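Selier issues updated driver package for Tolar office printers

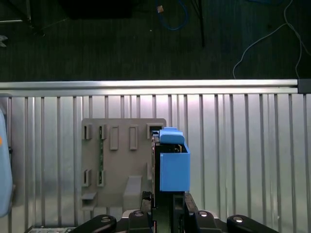 Category: Printers and Drivers

22 March 2018

Selier has released a revised driver package for its Tolar range of desktop inkjet printers. The package replaces the version supplied on the installation disc and is offered free of charge to all registered owners.

The release covers the Tolar 30 and the Tolar 73, together with the wide-format Tolar 900. Separate files are provided for 32-bit and 64-bit systems, and users are asked to check which they require before downloading. The wide-format model needs an additional colour profile file, which must be installed after the main driver.

According to the release notes, the update corrects a fault in which double-sided jobs sent from a shared computer were printed on one side only. It also restores the borderless setting for small photographic paper, which had been missing from the print menu on some machines. Error 1682, reported by a number of customers when waking the printer from sleep over a wireless network, should no longer appear.

Cameron Skinner, head of product support at Selier, said: "We are grateful to those customers who sent us their print logs over the winter. The wireless fault was difficult to reproduce in our own offices and their records allowed us to trace it."

Owners are advised to remove the existing driver and restart the computer before beginning the installation. The printer should be switched off and the USB cable disconnected until the installer asks for it. Setup takes around 30 minutes on a wireless connection, including the alignment page. Saved paper settings are not carried over and will need to be entered again.

The Ding scanning utility is not included in this package. Murdo Gunn, who manages software releases at the company's Gimcombe office, confirmed that a new version of the utility is planned for July. Until then the present version may be used alongside the new driver.

Customers without an internet connection may request the package on disc by writing to the Gimcombe office, giving the model name and serial number of their printer.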